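Running a Handle-Pull Demonstration with a Wrist-Camera Arm at an Open Day

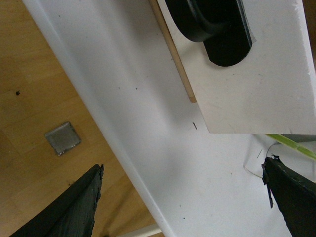 Wrist camera view during the handle-pull station: gripper fingers at the bottom corners, white panel with black handle at upper right.

These notes cover the setup, running and teardown of the handle-pull station as we ran it at the Fumley open day in June. They assume one arm with a two-finger gripper, a small camera mounted at the wrist, and one operator plus one person talking to visitors. The arm software is whatever you normally use. Our scripts are under the Boiko project folder and are named by step.

The station shows one task. The arm approaches a panel with a handle on it, closes on the handle, pulls a short distance, releases and returns. Visitors watch the arm directly and see the wrist camera feed on a monitor.

What you need

Arm with gripper, mounted and bolted to its base
Wrist camera with its cable secured along the last two links
Panel with a rigid handle
White work surface
Monitor, at least two meters of video cable
Emergency stop, within reach of the operator
Barrier tape and four posts
Spare finger covers

Step 1. Mark out the space

Set the barrier line first. Extend the arm fully at low speed, sweep it through the angles the script uses, and mark the floor at the furthest reach. Add 50 cm and run the tape there. At Fumley we had a narrow bay and had to turn the base so that the long side of the sweep faced the wall. Do this before any cables go down.

The monitor stands outside the tape, at chest height for an adult. Xuelian Song put a second, lower screen next to it for the school groups in the morning. It is worth copying if you have one.

Step 2. Place the surface and the panel

Put the work surface in position and check that it does not rock. Fix the panel so that the handle is in front of the arm's comfortable range, with the wrist neither fully bent nor fully straight at the moment of contact. If the wrist is close to a joint limit, the pull will stall partway and the arm will stop with a fault.

Tilted views are normal. In the picture, the edge of the white surface runs diagonally across the view and the wood floor shows on the left, although the surface itself can be perfectly level. The camera rotates with the wrist. Do not try to correct the tilt by moving furniture. If visitors find it hard to read, rotate the display in software and leave the camera alone.

Step 3. Check the camera view

Open the feed at full size and move the arm to the pre-grasp pose. Check the following in order.

Both fingertips should be in view. In our picture they come in from the two bottom corners, with clear space between them. If only one is visible, the camera bracket has slipped.

The target should be in view or just entering it. At the pose in the picture, the black handle is at the top edge and only part of it shows. That is enough for a person to follow, and too little for the detector. Ours needs the whole handle. If you run detection and not a recorded path, back off until the full outline is visible, then save that pose as the start.

Look at the highlights. A glossy handle reflects the room lights, and the bright line along it moves as the wrist moves. Lower the exposure one step at a time until the line is narrow. On a white surface the automatic exposure tends to hunt, so lock it once the value is set.

Step 4. Clear the surface

The camera shows more than you notice standing up. Specks and small dark marks stand out against white, and so does a thin wire. Go over the work area with the feed open and decide what stays. Wires in particular need checking by hand: follow each one to both ends and confirm that it is outside the path of the fingers.

Check the floor beside the surface as well. A flat metal plate on the floor does no harm to the arm, but the operator will be walking there.

Step 5. Set the gripper

Inspect the fingers before the first run. The black fingers in the picture have rough, uneven tips with small frayed bits. Wear of this kind is acceptable for a slow pull on a large handle. Replace the covers if loose material reaches the gripping face or if a strand is long enough to catch.

Set the closing force to the lowest value that holds the handle through a complete pull. We started at 8 N and went up in small steps, ending at 38 N. Toàn Dương recommends a further margin for long sessions. We did not use one and had two slips in the afternoon, both at the end of the pull.

Step 6. Dry run

Run the path with the fingers open and the speed at a quarter of normal. Watch the outer side of each finger where it passes the corner of the panel. This is the tightest clearance on the route. If there is a strip or other trim along the panel edge, such as the thin dowel on ours, measure the clearance to the trim and not to the panel.

Run again with the fingers closing. Then run at demonstration speed three times without changing anything. If one of the three fails, go back to step 5.

Step 7. Run the station

One cycle takes under a minute. The sequence for the operator is as follows.

Confirm that the tape line is clear
Say "moving" aloud
Start the script
Keep one hand on the stop until the arm is back at its start pose
Say "stopped" aloud

Danylo Nazarenko operated and Imke Görtz talked. She explained each phase from the monitor and left the questions until the arm was still – with both going at once, people step over the tape to point at things. The counter in the script read 136 cycles at the end of the day.

The most common question was whether the arm sees the way we do. Our answer was to point at the monitor and ask the visitor to find the handle there before looking up at the real one.

Faults

Arm stops before contact. Usually the start pose was not reached. Home the arm and reload the pose.

Fingers close beside the handle. The panel has moved. Re-measure its position. Do not edit the path to suit.

Feed freezes while the arm moves. Stop the arm. Check the cable at the last joint, where it bends most. The Grudmont brackets hold it too tightly if the screws are done up fully; leave a half turn.

Teardown

Move the arm to its parked pose before cutting power. Remove the camera first, then the panel. Save the log under the Ukach folder with the station name. Myroslav Fedoruk keeps the master copy of the poses, so send him any you changed.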